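January
By Elspeth Buchanan

Sorting out the Tennant shelf

Members who came to the last meeting will know that the society has been given a run of books from the estate of a reader in Telwood. Most are local printings and most are in ordinary condition. The part that has caused some talk is the set of novels put out by the Fondudlow Press, which turn up less often than they used to and are hard to date when they do.

Fondudlow did not print the year on its title pages. It also kept using the same title page after the text had been reset, so two copies that look the same on the outside can be several years apart. Sellers often call any copy in green cloth a first. That is wrong in a good many cases, and Lewis Lamont has asked me to set down what we know before anyone spends money on one.

The best place to start is the list of other titles facing the title page. If the list stops at "The Droseck Letters," the book is from the early group. If it goes on to "A Winter Ferry," it is later, whatever the binding says. Check that the leaf is really part of the book. Hala Kettani has a copy in which the list was taken from another volume and tipped in, and you would only know by looking at how it meets the gutter.

Page count helps too. The first setting of "The Ropewalk" ends on page 244 with a small ornament under the last line. The second setting runs two pages shorter and has no ornament. Missing endpapers make no difference to this, so you can check a poor copy as easily as a good one.

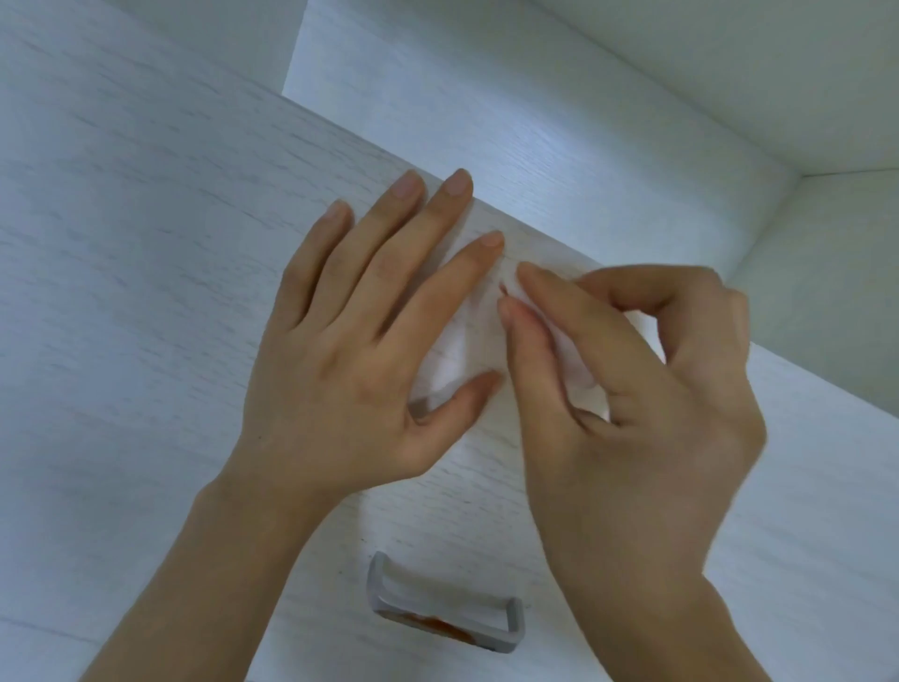 Dust jackets are a separate question. The press sold leftover jackets to at least one bookshop, and they were put on whatever copies were in stock. A jacket with the lower price on the flap is the older jacket, but it tells you nothing certain about the book inside it. Please write down the two things separately when you send in a record. Several of the entries we already have give one date for both, and those will have to be done again.

Assunta Vitale adds a note on ownership marks. A number of the Telwood books have a penciled shelf number on the back pastedown. Please leave these alone. They match a handwritten list that came with the estate, and that list gives the month each book was bought. For ten of the titles it is the only evidence of date we have. Old penciled prices on the front endpaper should stay as well.

On smell and damp, a book that smells musty should be kept away from the others until it has been looked at. Stand it upright in a dry room with the boards slightly open. Do not put it in the sun or near a heater. Powders and dryer sheets leave a residue and are not worth using.

We still need a copy of "Harbor Street" in the second setting, with or without a jacket, to compare with the one we hold. A loan would be fine. Mhairi Mowat is keeping the checklist and will send it to any member who asks. Corrections should go to her in writing, with the title, the last numbered page, and the last title on the facing list. The checklist does not cover the paperbacks, which were done by a different printer.

Contact: Mhairi Mowat, checklist editor | © Telwood Book Collectors' Society | Back to top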